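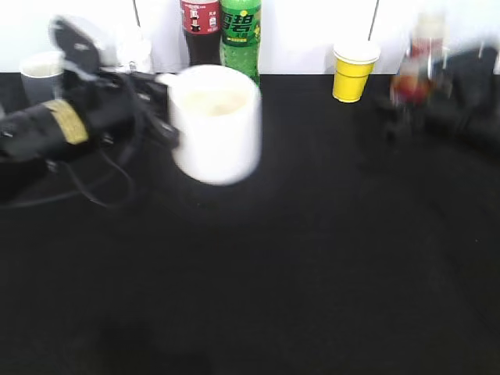

韦罗妮卡·帕普(Veronika Pap)

本页供机器人社团新成员练习“抓取杯子并放到指定位置”时使用。开始前应已完成单臂回零和急停测试,未完成的先做前一节。

一、布置台面
台面保持黑色哑光,目标物用白色陶瓷马克杯,与背景反差大,便于在画面中找边缘。干扰物靠台面远端摆放,饮料瓶、纸杯、小盒均可,前方留出空区作为放置区。干扰物的位置每轮更换,并记入 Bitar 表格的“布局”一栏。

二、检查腕部相机
1. 打开 Hanesetti 面板,确认固定相机与腕部相机都有画面。
2. 张开夹爪,两个指尖应同时出现在腕部画面下方。只见一侧时,重新紧固相机支架。
3. 曝光时间设为 3000 微秒,关闭自动曝光。
4. 将夹爪缓慢移近一件带标签的容器,观察标签文字何时开始变糊,记下此时的距离。小于该距离时,腕部画面不再用于定位。
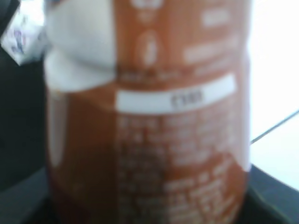 对焦环调好后用螺钉锁死,整轮练习中不再改动。中途动过对焦的数据单独存放,不与其他各组合并。

三、抓取
1. 夹爪移到杯身侧面,高度取杯身中段,避开杯柄。
2. 低速闭合,指面贴住杯壁后再加一级夹持力。陶瓷表面光滑,力不足时杯子会转动。
3. 垂直抬起约 2 厘米,停两秒,看杯身是否下滑。
4. 平移至放置区上方,下降,杯底触台后松开,先退后抬。

操作臂移动时,另一条臂停在己方一侧,不得越过台面中线。线缆须留出余量,不可压在底座下面。 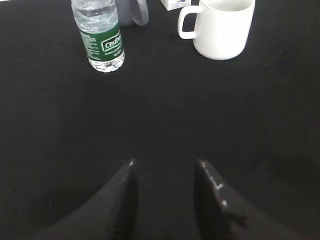 四、记录
每种布局做六次。从夹爪离开起始位开始计时,到完全松开为止。失败的也要保留,并注明类型:碰倒、滑落、夹到杯柄、未触及。奥列斯特·茹拉韦利(Orest Zhuravel)三月写的脚本会按类型汇总,字段名不要改,否则脚本读不出来。

五、常见问题
闭合时杯子被推走:夹爪中心偏离杯轴,退回后重新对正。
松开后杯子随指尖移动:张开幅度不够,把开度上限调高一档。
画面有拖影:臂速过高,降到低速档再录。

更新:2025/7/19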